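Docs > Manipulation Software > Checklists > Pre-run software check, gripper cells

We use cookies to remember your login and your place in long pages. Accept | Settings

Pre-run software check, gripper cells (with comments)

Applies to the Skaltitley controller stack, the Nuchit grasp planner and the Hosutton perception package. Run it before the first motion of the day, after any software change, and after any crash that took down the controller process. The Utthorpe site uses the same list with its own network section.

Mark each item OK, FIX or N/A. An item marked FIX stops the run unless the comment under it says otherwise. Comments are from the last review in March and will stay here until the next one.

1. Versions and configuration

1.1 Controller, planner and perception versions match the release sheet.
OK.
Comment: The startup script prints all three. Read the printout, not the branch name. We had a planner built from an old branch with the new name on it.

1.2 Configuration file loaded is the one for this cell.
OK.
Comment: The file name shows in the top bar of the operator window. If it says "default," stop and reload.

1.3 No local edits in the configuration folder.
FIX, then OK.
Comment: Someone had raised the approach speed by hand and left it. The value was reset and the edit saved as a patch so it can be reviewed. Please do this instead of deleting other people's changes.

1.4 Parameter dump written to the run folder.
OK.
Comment: The dump should list 1,295 parameters with the current release. A different count means a module failed to register. The usual one is the wrist filter.

2. Stops and limits

2.1 Hardware emergency stop tested with the controller running and the arm still.
OK.
Comment: The software state must go to STOPPED by itself. If it stays in READY while the drives are off, the status line is not being read and the planner will queue motion.

2.2 Software stop tested from the operator window.
OK.

2.3 Joint and workspace limits active.
OK.
Comment: Send the test pose outside the box. It has to be refused by the controller. A refusal from the planner alone does not pass this item.

2.4 Grip force limit set for the object class.
OK.
Comment: Electronics housings use the "light shell" class. The planner picks the class from the object label, so a wrong label gives a wrong force. See 4.3.

2.5 Watchdog trips when the planner is killed.
OK.
Comment: Kill the process, don't close the window. Closing the window sends a clean shutdown and the watchdog never gets used.

3. Perception

3.1 Camera stream steady at 30 frames per second.
OK.
Comment: Short dips at startup are fine. If dips go on past the first minute, check what else is using the recording disk.

3.2 Clocks in sync between the camera host and the controller.
OK.
Comment: Limit is 5 milliseconds. The sync service does not restart after a sleep, so wake the host first and then run the check.

3.3 Hand-eye calibration loaded and newer than the last tool change.
OK.
Comment: The tool compares dates but only warns. Treat the warning as a FIX.

3.4 Person filter on.
OK.
Comment: The cells share a floor with desks, and people sit and walk in the background of most views. The filter has to mask them before the segmenter runs. With it off, a white shirt sometimes got merged with a white object in the depth mask. The pose then jumped toward the background.

3.5 Segmentation checked on one white object and one dark object.
FIX, run allowed with the white object class disabled.
Comment: Dark objects pass. White plastic against a white partition still loses part of the outline. A new threshold is being tested on the Hosutton side. Do not tune it locally.

3.6 Occlusion flag goes up when fingers cover part of the object.
OK.
Comment: The flag should go up, and the pose should be held at the last good value with its confidence dropping. If confidence stays high while the object is covered, stop and report it.

4. Grasp planning

4.1 Planner loads the object set with no missing meshes.
OK.
Comment: The set has 3,473 grasp candidates after filtering. Loading takes a while on the older host. Do not start a second copy because the first looks stuck.

4.2 Thin parts marked as no-grasp zones.
FIX, then OK.
Comment: Antennas, cables and hinges all need to be marked. The router model had its antennas marked in one folded position only, so any other position left them open to the planner. The zone now covers the full swing of each hinge. Check this whenever an object with moving parts is added.

4.3 Object label and orientation confirmed by the operator before the first grasp.
OK.
Comment: Upside-down objects are the common failure. The vents and the printed sticker on the bottom of a router give the matcher a lot of texture, and it can lock onto the wrong side with good confidence. Both sides are now in the reference set. Compare what is really in view with the overlay before accepting. 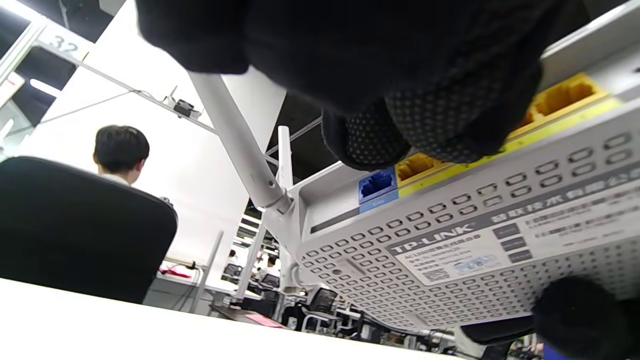
The port row is the most useful feature for telling the two sides apart, so the matcher gives it extra weight. Blue and yellow sockets in a known order leave little room for a mirrored match. If the row is hidden, reject the pose and turn the object until the row comes into view.

4.4 Text on labels ignored by the matcher.
OK.
Comment: Label text changes between batches of the same product. Barcodes and small codes are masked for the same reason. The brand mark may stay in.

4.5 Pinch across opposite edges allowed only where the mesh is closed.
OK.
Comment: Ports count as openings even when the contact patch would be wider than the port. The planner used to let these through.

4.6 Dry plan reviewed before motion.
OK.
Comment: Step through the plan in the viewer. Look at the wrist near the end of the approach. Chair backs are not in the collision map unless somebody adds them, so move chairs out of the box or add a block by hand.

5. Logging

5.1 Run folder has space for the full session.
OK.

5.2 Operator notes field filled in.
FIX, run allowed.
Comment: "Test" is not a note. Write the object, the side facing the camera and what you changed.

5.3 Faces blurred in exported clips.
OK.
Comment: The export tool does this by default, including for people far back in the room. Raw clips stay on the cell host.

Open items

3.5 stays open until the threshold change is released. 4.2 is closed for the router but the desk lamp and the folding stand have not been checked. 5.2 goes back to all operators.

Record the result in the cell log along with the release number. If you had to skip a section, write which one.

Related pages
Restarting the Skaltitley controller after a watchdog trip
Nuchit planner: adding no-grasp zones
Hosutton calibration, short version
Utthorpe network section
Object label list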